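Print this page | E-mail this page
Filed under: Workshop notebook / Skating / Costumes & closures

14 July 2020

Closures for the Lamia dress, second try

Continued from the page before. The hook at the back of the neck opened again yesterday in the run-through, at the same place in the program, when Gifty goes from the low lift into the twizzles. She finished with one hand behind her neck and was not happy. I was also not happy, it is my hook.

What I did this morning: put the bodice on the form, closed it, and pulled the left strap up and forward like Selim's arm pulls it in the lift. The hook does not break and does not bend. It slides out sideways when the fabric folds under it. So a stronger hook will not help us, and I take back what I wrote on this in October.

Tried in this order:

Hook with a bar in place of the thread loop. Better, but with the strap pulled hard it still comes out. The bar also makes a mark on the skin after some time.

Two hooks, one facing up and one facing down. It stayed closed every time I pulled. Slow to close, Gifty can't do it alone and in the changing room at Huvville there is not always somebody to help.

Flat snap under the hook, from the Boiko packet. It holds the fabric flat, and then the hook has no fold to slide on. I like this one most. Must be sewn through the lining and the tape together, not only the lining, otherwise it pulls a hole.

Safety pin. No. I write it only because Selim asked.

Thread: the polyester from Grinora, doubled and waxed. The clear thread is nice to look at, but the knots open by themselves and I don't trust it for anything which has to hold on ice. Still have most of the 1,000 m spool, no need to order. The stretch mesh is another matter, 300 cm left and the sleeves of the second dress will eat it.

Gifty Tsikata came at lunch to try it. We did the arm positions on the floor mat, without skates, and Selim Demirtaş lifted her as low as the ceiling permits. The snap stayed closed and the hook too. She says the neck feels tighter when she looks up. I measured and it is the same as before, but I believe her, the snap takes away the little bit of give that was there. I will move the hook side outward by 2 mm and ask again. 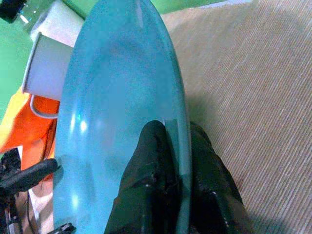 One more thing about the neck. The stones near the closure are too close to it. When she closes the hook with cold fingers she pushes on them, and the glue lets go. I will take off the row next to the opening and sew flat sequins there. From the boards it can't be seen, and the judges look at the feet anyway (I hope).

Selim's shirt: the crotch strap is good, leave it. The left cuff is rubbed where it touches her stones. Please, whoever washes it, turn it inside out and don't put it together with the dress.

To do before the next ice time:
- move hook, sew snap through tape
- same closure on the practice dress, so her hands learn it
- small repair bag for the rink: threaded needle, spare hook, double-sided tape, scissors with round ends
- ask Gifty if she wants the neck tape in skin color or black

Receipt from Grinora is 3,979 and goes in the blue folder, not in my drawer. Full run-through in costume when the hook is moved, with the low lift done at full speed. If it opens again I will cut the back and put a zipper.

E-mail this page to a friend | Printer-friendly version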